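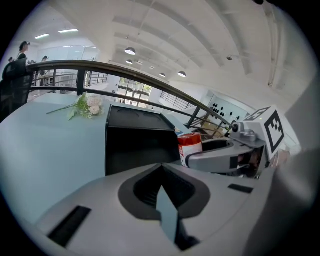
The long way round at Mutbridge

Dirk Desmet has been packing orders at Martens for 13 years, and if you give him a cup of tea and a comfortable chair he will happily take you through most of them. He started when the whole catalogue fitted on one wall of shelves (he still remembers which shelf had the candles, and why it had to be moved). These days the Mutbridge site employs 119 people, and since October part of the everyday labour of picking things up and putting them down again has been going to machines from a firm called Jomus.

I had expected grumbling, and there was a little of it, mostly over the new rosters. What I heard more of was talk about hands. A gripper has to be shown how to take hold of a thing, and the people doing the showing are the ones who used to do the packing, so Dirk now spends 3 mornings a week with a hand-held one, picking up whatever is put on the table for him. Boxes he finds dull. Anything with a stem or a lid he rather enjoys, and he has firm opinions on both!

"I never thought about how I pick up a flower," he told me. "Now I think about it at home, doing the dishes."

The pay for the showing work is a grade higher than for packing, which was argued over for most of the winter, and his shoulder has been grateful for the change. He does miss the radio, though, and the company at the long bench, where you could get through a whole football season in an afternoon. There are 2 people left on that bench in the mornings now, and he goes down to have his lunch with them, even on the days when the labour of the stairs hardly seems worth it for a cheese sandwich.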